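Trullik arm kit: three months on

We bought the Trullik for the shared workshop at Potcombe to see if a home-built arm could clear a place setting. The kit took 65 hours to put together, mostly wiring. The base plate is solid, but the manual skips the wrist joint.
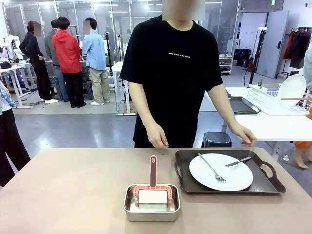 Words: Wekesa Shemweta

A round plate on a tray with a knife and fork is our usual test. Plates are fine. Cutlery is not – the fork slips at low grip settings. The roller tool with the red handle was easier, being upright.

Good value at 600, if you have the patience.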